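4.2 Evening counts at the Masson plots

I'll admit I went into this part of the project expecting the katydids to be the easy bit. They're loud, they're big (for insects, anyway), and the woods behind Pudville are full of them by late July. Crickets were the ones I was worried about! But when Lionel Jacquet and I sat down with the first batch of recordings, it was the katydids that gave us fits, mostly because they all sing at once and a chorus of 15 males sounds an awful lot like a chorus of 70.

So we changed how we did it. We walked the path from the creek to the old Flollance fence line, stopped at each marked tree, and listened for three minutes before writing anything down. Lungile Rampersad took the south side, where the oaks are thicker, and I took the north. On July 27, 2019, the two of us disagreed at nearly every stop, and I went home pretty grumpy. After that we swapped sides every night, and our notes started to line up a lot better.

Temperature mattered more than I'd guessed. On the cool nights the song slowed down so much that I could pick out single males by ear, which I just couldn't do in the heat.
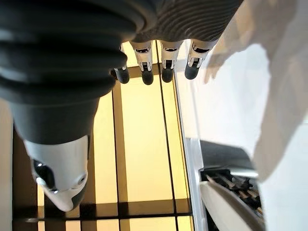 Figure 3. Robotic hand above a glowing amber-yellow grid.

We also tried filtering out everything below 3000 hertz, and that got rid of the bullfrogs and most of the road noise from Bandeck. It did nothing for the tree crickets up in the canopy, and it cut into a few of the ground cricket calls we wanted to keep, so for Section 4.3 I went back to the unfiltered files.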